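Reviews > Workshop > Robot Kits
2 min read

The Priltberg gripper kit costs $262 and comes with 11 pages of instructions, most of them warnings. I built mine at Tramby, our shared shop, over two evenings and one sulk.

Grip is the good part. The jaws close in a V, so a round handle finds its own way to the middle.
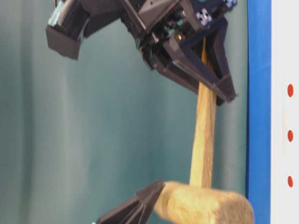 Wiring is the bad part. Every cable wants to live in the same gap, and the screws are sized for a watchmaker. Nabila did mine in exchange for lunch. Budget for lunch.

I'd buy it again, on sale.

Filed under: Grippers, Home Builds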